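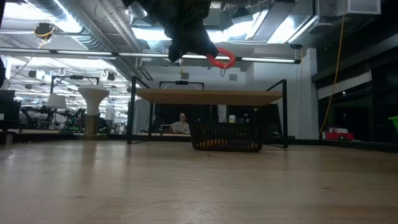
Tallside Repair and Reuse Workshop
Progress report to the Tzavaras Fund, second period

Grant purpose: to run a furniture repair and reuse service for households in Tallside and Kirnitz, and to train local people in basic repair.

Summary

The workshop has been open for the whole of the period apart from one week in July, when the building's water supply was off. Furniture is coming in faster than we expected and going out slightly slower. Training is on target. Delivery to Kirnitz started late and is the main item we want to draw to your attention. Spending is within budget except for van hire, which is dealt with under Finance.

Repair and reuse

We take in tables, chairs, shelving, bed frames and small cupboards. Upholstered items are accepted only where the fire label is still attached, and we turned away more sofas than we would have liked for this reason. We have changed the wording on the donation form so that people are asked about the label before they book a collection. The number of wasted trips has dropped as a result, although some donors still tick the box without looking.

Most of the repair work is regluing joints, replacing missing fixings and refinishing tops. Chairs take the longest. A dining chair with four loose joints has to be taken apart, cleaned, glued and left in clamps overnight, and we do not have enough sash clamps to do more than one set at a time. We bought a second batch second-hand from a joinery firm that was closing its Dresanden branch. Two of them had bent bars and have been kept for parts.

Metal-framed pieces have become a larger share of what we receive. We can straighten light frames and touch up paint, but we have no welding on site and do not plan to add it. Items with a broken weld are set aside for a local garage, which does them in batches when it is quiet. The wait has been up to a month, and we now tell people this at the start.

Storage is tight. The back bay is full most weeks by Thursday, and collections booked for the end of the week have sometimes had to be moved. We have agreed with the landlord to use the dry half of the loading area from next period at no extra rent. It needs racking first. A quote has been received and is in line with the sum set aside in the original budget.

Referrals

Households are referred by the housing office, the two health centres and the school family workers. Self-referral opened at the beginning of the period. We had expected self-referrals to be mainly from Tallside, where the workshop is, but more have come from Kirnitz. Several people said they had seen the notice in the launderette.

The things most often asked for are beds, small tables and drawers. Beds are the hardest to supply because we do not pass on used mattresses. We have begun keeping a list of frames with matching standard mattress sizes so that the referring worker can order the mattress elsewhere at the same time. It is kept on paper at present and updated by whoever is on the desk. We would like to move it to a shared sheet, but the health centres cannot open the one we tried.

Wardrobes are asked for often and are difficult in the Kirnitz flats, where the stairs turn sharply at each landing. We now offer only those that can be taken apart. Fixings are bagged and taped inside the door.

Training

The grant agreement set a target of 28 people completing the basic repair course over the year. At the end of this period 23 have completed it. A further course is booked and has a waiting list, so we expect to pass the target.

The course runs over six evenings, starting at 6.30 pm. It covers safe use of hand tools, joints and glues, fixing drawers, sanding and simple finishes. After the first course we moved sharpening from the opening evening to the fourth. People had found it slow going before they had used the chisels on anything, and two did not come back. Attendance has been steadier in the new order.

The course is taught by Dionysis Galanis, who joined us at the start of the grant. He has written a set of one-page handouts for each evening, which can be printed and reused. The handout on drawers has been translated by a former trainee and the others will follow.

Some trainees have stayed on to help at the bench on open days. One has since found paid work with a shopfitting company. We asked all trainees to fill in a short form on the last evening. The commonest request was for a follow-on course in refinishing. The commonest complaint was the cold, and we have bought two heaters.

Deliveries to Kirnitz

The fortnightly run to Kirnitz was meant to start in the first month of this period. It started in the third. The hire firm we had planned to use withdrew its tail-lift van and the next quote was well above what we could pay. We eventually agreed a rate with a smaller firm for a half day at a time. The service has run to timetable since then, with one cancellation for snow on the top road.

During the gap, urgent deliveries were made by a removals company. This was expensive per item and we would not do it again. Households who could wait were asked to wait, and a small number found furniture elsewhere in the meantime.

Finance

A full statement of spending is attached separately. The van hire line is overspent by £3,000 following the change of firm and the use of the removals company. We propose to cover this from the underspend on publicity and on consumables, where donated stock of glue and abrasives has kept costs low. No additional money is being requested. We would be grateful for your written agreement to the transfer between budget lines.

Income from the sale of surplus pieces was a little better than forecast. It is being held against the cost of the racking.

Risks

The lease has a break clause next year. The landlord has said informally that there are no plans to use it, and we have asked for this in writing.

The dust extractor is old and the filter housing has been repaired twice. It passed its inspection but the engineer advised replacement within two years. We are looking at refurbished units and will report on prices next time.

Next period

Racking to be installed in the loading area. Course to be run for the people on the waiting list. Follow-on refinishing course to be piloted with a small group if bench time allows. Meeting to be arranged with the housing office about giving more notice of move-in dates, as we are often told the day before.

The next report will be sent at the end of the coming period in the same format.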